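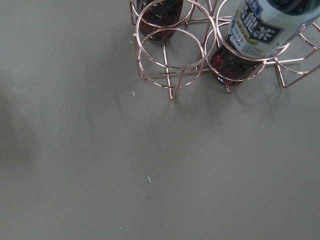

A wire rack on the worktop holding a dark glass bottle and a tilted bottle of Suntory tea.

By Faisal Bangash
19 Sep 2025

Putting two bottles in a wire rack is a job I would give to a bored nephew. It is also, if you believe the quotes now landing on the desks of small drinks firms up and down the country, a job worth a five-year lease.

I do the budgets for Bajwa, a wholesaler of soft drinks, cordials and tea. We pack mixed gift racks for farm shops and hotels, and the packing is fiddly. The bottles are all different shapes, the racks are made of thin bent wire, and the labels have to face outwards or the hotels send them back. We have been looking at whether a robot arm could do it. I have now sat through more sales talks than I care to remember, and I have come away with a low opinion of how this kit gets sold, and a lower one of how firms like mine get ready to buy it.

Let me start with the price, which is never the price. The first quote we had was from Wovuris, and the number on the front page was for the arm. It did not cover the gripper. It did not cover the camera, the stand, the guarding, the setting up or the training, all of which were listed further on under a heading called Options. I have bought vans where the floor mats were an option. I have never bought one where the wheels were. By the time we had added up everything needed to move a bottle from a crate to a rack, the bill had gone up by 66 per cent, and that was before anyone asked who would mend it.

Pestent, to be fair to them, put the whole lot in one figure. It was a frightening figure, but I could take it to my directors without having to go back a month later and ask for more. I would sooner be frightened in February, when we set the budget, than in the run-up to Christmas.

Then there is the payback sum. Every salesman has one and they all work the same way. You take the hours your people spend on the job, multiply by what you pay them, and set that against the cost of the machine. Out pops a date after which the thing is earning you money. The sum assumes that the machine runs all day at the speed in the brochure. It assumes the people whose hours you have saved vanish from the wage bill, when in a firm our size they go and do something else, often the very job of keeping the machine fed. It assumes you will sell the same racks and the same bottles until the last payment clears.

We won't. Our buyers change the range whenever a customer asks nicely. Last year it was square bottles. A person picks up a square bottle and gets on with it. What does the arm do? I put this to all the firms and got three kinds of answer, which I would sum up as "fine", "fine after a visit from our engineer" and "what do you mean by square?" The visit from the engineer has a day rate. Ask for it in writing, and ask whether travel is on top.

Glass is another matter the brochures step lightly around. A dark glass bottle and a clear plastic one full of tea behave quite differently, in the hand and to a camera. Shiny wire is worse, I am told, as it throws back light and leaves shadows all over the bench. Yet the demonstrations I was invited to see used cardboard boxes. Very handsome boxes, all one size, set out in rows. I asked one firm whether I could send over a crate of our own stock and a dozen of our racks. They said yes, with pleasure, for a fee.

I think that fee is the best money a buyer can spend, and I say so as a man who hates spending it. A trial on your own goods, with your own awkward rack and your own tilted bottle, will tell you more than any number of slides. What I object to is being asked to sign first and try second. Cuteck wanted a deposit of 15 per cent before they would so much as book a test, and the deposit could not be returned if the test went badly. I was told this was normal in the trade. Plenty of things are normal in a trade that would get you shown the door in any other.

Buyers deserve some stick as well. At Bajwa we went to market without knowing how long it took us to pack a rack. We knew how many left the building in a week and how many people were on the bench, but those same people also answer the phone, tape up parcels and look for the good scissors. We could not have said what a packed rack cost us. How were we ever going to tell if a machine did it cheaper? I spent a dull fortnight with a clipboard finding out, and the answer made the case for the arm a good deal weaker. Most of the time went on fetching and checking. Lowering the bottle into the ring was nearly the quickest part.

That ought to worry anyone drawing up a budget line marked "automation". It is easy to fall for the bit of the job that looks clever on film. A better trolley and a second bench would have cost us very little, and they never got a meeting of their own. They have no salesman.

My directors tell me I am being gloomy, and that our rivals are buying. Perhaps they are. I have noticed that firms are keen to announce the day the robot arrives and much quieter about the day the lease is up. I would love to read a plain set of accounts from a packer our size, showing what was promised, what was paid and what was spent on call-outs. If you have one, send it to me and I will read it with an open mind.

Until then my advice to anyone holding the purse is dull. Time the job before you ring anybody. Get one price, with the gripper in it. Pay for a trial on your worst bottle, and put money aside for the second year, when the warranty has gone and the range has changed. We have put our own decision off until February, and the trolley has been ordered.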